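Two Colors Are Enough

I have worked with small parts for most of my adult life, first on the bench at Prulovetti, where we built pump timers, and later teaching evening assembly classes. In that time I have been handed pegs in coffee cans, pegs in egg cartons, pegs in a sock. I have also been handed some very expensive organizers with clear lids and printed labels. My opinion, after all of it, is that the best place for small parts during a job is a flat white board on a dark table, with the parts themselves in one strong color. Blue works well.

People find this too plain. When I wrote up the idea for the Geda newsletter last January, Edivaldo Bastos sent back a long and polite letter saying that parts ought to be color-coded by size. Short pegs red, tall pegs green, anything round yellow. He has run a model shop for years and I take him seriously. But I tried it his way in my own class and watched people stop looking at the shape of what they were holding. They learned that red goes with red. When I swapped in a set that was all one color, they were slower than the people who had never seen the colored ones.

Size and shape are what decide whether a peg goes into a hole. Color is a hint painted on afterward, and in real work the hint is usually missing. A bag of screws from the hardware store is all gray. You have to look at the length, feel the thread, and hold one up against another. If a practice board does that looking for you, it has taken away the part of the exercise that was worth doing.

So why blue at all? Why not leave the parts white too? For the simple reason that you have to find them. A white peg on a white plate disappears the minute the light changes, and light does change, even in rooms with no windows. I once taught a class under tinted stage lamps in a borrowed hall, and the only things anyone could reliably see were the dark ones. One color for the ground and another for the parts takes care of this. Past that, every extra color is decoration.

The table matters as well. I like a dark one. It gives the board an edge you can see out of the corner of your eye, so you know when your hand has left the work. At Prulovetti our benches were pale birch and our trays were pale too, and we lost parts in the gap between them all day long. I asked for dark mats. It took the company 11 months to buy them. 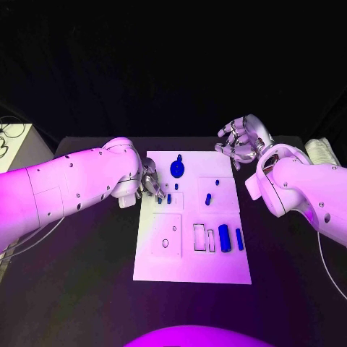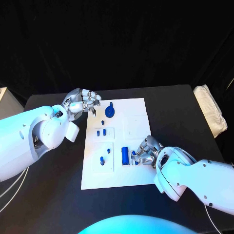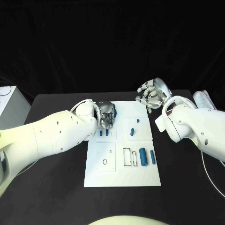
Blue pegs and small white plates on a white board, dark table underneath.

What I like about a layout of this sort is that the small plates are separate pieces. You can deal with one plate and ignore the others. A single large board covered edge to edge in holes looks more serious, and schools tend to buy them, but a beginner facing 127 holes does not know where to start. Two pegs on one small plate is a job a person can finish. Then there is another plate.

I also like that there are so few parts out at once. Áine Keogh, who took over my class when I cut back my hours, puts the whole set out at the start — every peg, every disc — and says it teaches people to choose. Maybe it does for some. Most of what I saw it teach was sweeping things aside with a forearm to make room. I would put out six and keep the rest in a drawer until they were asked for.

There is one thing I will grant the other side. A plain board is dull to look at, and dullness has a cost when the people using it are tired. My class met at seven in the evening, after work. Razia Gondal told me once that my boards made her feel like she was at the dentist. I thought about that for a while. I still think the answer is a shorter session and better coffee, and I would leave the board alone.

The other objection is money, and it goes the opposite way from what you would expect. Plain sets are often made in small batches by people who care about fit, and they can cost more than a bright boxed kit. I paid 83 dollars for my last one. The boxed kit at the same store was half that, and it came with a carrying case and a sheet of stickers. The pegs in it were loose in their holes, every one of them. A loose peg teaches you nothing, because any angle will do. A good peg goes in straight or it stays out, and you feel the difference in your fingertips before you see it.

If you are setting up a bench at home, you do not need to buy anything to try this. Get a white cutting board and put it on a dark towel. Paint your dowels one color, any color that isn't white, and let them dry overnight. Cut some of them a little shorter than the rest and don't mark which. Then turn off the radio and see how long it takes you to sort them by hand. I still do it a couple of times a month, and I still get one wrong now and then.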